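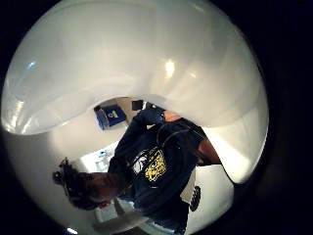 Figure 3. Glossy white curved surface at close range, with a person in a dark T-shirt beyond it. Note the highlight near the top of the curved surface.

4.2 Does a shiny surface mean a clean one?

Much of the advice given to people who wash dishes at home rests on the idea that you can tell a clean bowl by looking at it. The household guides we reviewed in Section 2 repeat it with small changes of wording. A clean bowl shines, a dirty bowl is dull, and the washer should hold the piece up to the light and turn it until any film shows. Buchanan's 69-household survey took this as given and scored each piece on shine alone. We doubt that the score measured what it was said to measure, and this section sets out why.

Figure 3 shows the difficulty in a simple form. The white surface is glossy and smooth, and it returns a bright, warm highlight. A rater using the Buchanan scale would look at that highlight and be inclined to give a high mark. But the highlight tells us about the finish and the lighting. It does not tell us whether the surface has been washed. A thin, even coat of grease can also shine, as can a coat of rinse water. The same surface carries a small bluish glint on the left and a streaky band of reflected light lower down on that side. Is the band a residue, a property of the finish, or only something in the room being reflected? We could not settle this from the picture, and we do not think a rater could either.

The raters in our own trial were less cautious. We asked them to score 472 views of white ware, with no information about which pieces had been washed. They were allowed to answer "cannot tell," and the instruction sheet said so in its first line. Very few of them used it. When we interviewed them afterward, most said that they had looked for streaks, and that a piece without streaks must be clean. One rater said that white was "the easy color" because dirt has nowhere to hide on it. This may be true of tomato sauce. It is much less obviously true of dish soap, milk, or cooking oil, and these were the soils we had used.

Soft gray shading caused a second problem. On any curved white object, the side that turns away from the light looks grayer than the side that faces it. Raters who were shown a bowl from straight above seemed to understand this without being told. Raters who were shown a close view, where the wall of a bowl or basin takes up most of what can be seen, sometimes wrote "gray film" in the comment box. We went back to a number of these pieces and wiped them with a white cloth. The cloth did not reliably agree with the comment. We are not claiming that the cloth is a perfect test, and a fair reader may object that we are checking one weak measure against another. We accept that. Our point is a narrow one: two weak measures that disagree should not both be reported as "cleanliness."

Defenders of the shine score have two replies, which we take in turn.

The first is that a trained rater does better. Fiona Buchanan has argued this to us in person and in letters, and her position deserves a serious answer. She holds that a few hours of practice under one fixed lamp will teach nearly anyone to separate film from reflection. We tried this with the Zultano lamp she recommends. Scores did become more alike from one rater to the next. That is agreement, and agreement is worth having, but it can be reached by people who are all wrong in the same direction. In May we repeated the session with the lamp moved to the other side of the sink. The raters still agreed with each other. They did not agree with their own earlier marks for the same pieces.

The second reply is commercial. Dralurico, which sells a rinse product, tests it by asking people how bright their dishes look after use. The brighter the dish, the better the product is said to have worked. We see nothing wrong with selling people brighter dishes if that is what they want. The trouble begins when the Dralurico figures are cited, as Gunn cites them, in support of a statement about washing. Gunn's review treats "bright," "spotless," and "clean" as one word for most of its length. Readers who follow the references back will find that only brightness was ever asked about.

What can be saved? Probably something. Large, well-defined marks are visible to almost everyone, and the raters did well on dried food. If the score were renamed "visible marks" and used only for that, we would have little to complain of. We would also ask that the lamp position be written down, that each piece be seen from at least 2 sides, and that "cannot tell" be offered as a full answer and counted as one. The Fodgate protocol, revised on 04/01/2024, already asks for the first of these. It is silent on the other two, and its sample form has no box for an uncertain rater to tick.

We should admit the limits of our own material. White ware is only one kind of ware. We did no work on dark glazes, where we suspect the problem runs the other way and ordinary reflections are read as water spots. We used a single kitchen, so the light was never very different from one session to the next except when we changed it ourselves. Several of our close views, including Figure 3, show too little of the object to say with confidence what shape it has as a whole. Raters gave a score to such views anyway. We find that more worrying than any of the scores themselves, and we return to it in Section 5, where the written comments are taken up separately from the marks.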